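Inicio | Listas | Archivo | Por hilo | Por autor | Suscripción

Asunto: Re: [manipulacion-datos] Criterio de anotación para envoltorios y tapas transparentes
De: Secretaría técnica, proyecto Trukenard
Para: lista manipulacion-datos

Estimados colegas:

Agradecemos la consulta remitida el viernes por el Dr. Furukawa, que reproducimos en parte para quienes se han incorporado recientemente a la lista.

> Itsuki Furukawa escribió:
>
> En la última entrega de Trukenard encontramos 249 episodios de recogida de
> residuos domésticos en los que el objeto prensado es deformable o
> transparente. El detector de contacto que utilizamos en Bakalis, ajustado
> con objetos rígidos y opacos, anticipa el cierre en las tapas y lo retrasa
> en los envoltorios. Antes de reentrenar desearíamos saber si el instante de
> agarre se anotó a partir de la imagen o de la apertura de los dedos, y si
> ambos tipos de objeto deben figurar en la misma clase.
>
> Atentamente,
> I. Furukawa

En cuanto a la primera cuestión, el instante de agarre se anota a partir de la apertura de los dedos. Se toma el primer fotograma en el que la apertura permanece estable durante 5 fotogramas consecutivos, y un anotador lo confirma después sobre la imagen. En los objetos rígidos ambos criterios coinciden casi siempre. En los envoltorios metalizados el material continúa cediendo después del primer contacto y la estabilización llega más tarde; de ahí el retraso que describe el Dr. Furukawa.

Las tapas transparentes presentan la dificultad contraria. El fondo se ve a través del plástico, los reflejos ocultan parte de la superficie y el estimador visual tiende a situar el borde donde no está. Recomendamos no emplear la máscara de segmentación como única referencia en estos casos – la señal de apertura resulta más fiable. 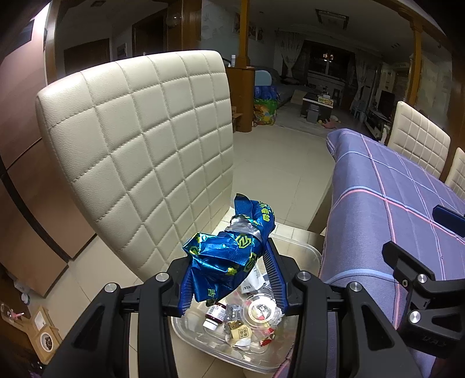
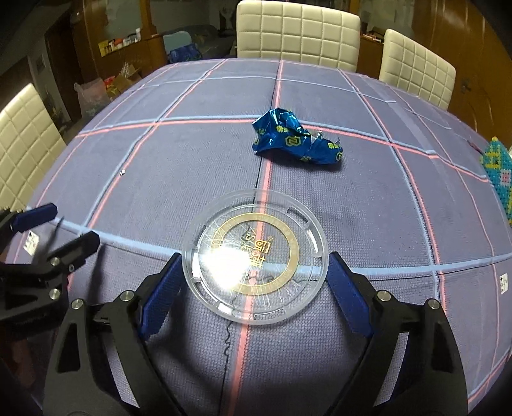
Envoltorio metalizado azul entre los dedos de la pinza (primera imagen) y tapa de plástico transparente entre las puntas de los dedos (segunda imagen).

Respecto de la segunda cuestión, la respuesta es negativa. A partir de la próxima revisión, los objetos de esta naturaleza se repartirán en dos clases, «deformable metalizado» y «rígido transparente», con umbrales de estabilidad independientes. La clase única procedía del esquema Skarkum, concebido para piezas opacas de taller, y se mantuvo por compatibilidad con los evaluadores existentes.

Con los umbrales separados hemos repetido la evaluación sobre un conjunto de 1.245 episodios. El error medio en la localización del agarre disminuye en alrededor de un 17 % respecto del umbral común. La mejora se concentra en los envoltorios. En las tapas el efecto es menor, y no podemos descartar que parte de él se deba a la corrección manual de etiquetas efectuada en paralelo. Conviene, por tanto, interpretar la cifra con cautela hasta disponer de una evaluación sin dicha corrección.

Queda pendiente el tratamiento de los episodios en los que intervienen dos pinzas sobre una misma mesa. El formato actual guarda una única marca de agarre por episodio, sin indicar el lado. Kaltis ha propuesto añadir un campo por pinza y ha enviado un borrador que circulará en esta lista durante el mes de noviembre. Rogamos que las observaciones se limiten al formato – los umbrales se debatirán en un hilo aparte.

Los grupos que hayan entrenado con la clase única no necesitan descargar de nuevo los vídeos. Bastará con sustituir el fichero de anotaciones y volver a ejecutar la partición, conservando la semilla original si se desea comparar con resultados anteriores.

Reciban un cordial saludo,

Secretaría técnica
Proyecto Trukenard

Contacto con los administradores de la lista | © Proyecto Trukenard | Volver arriba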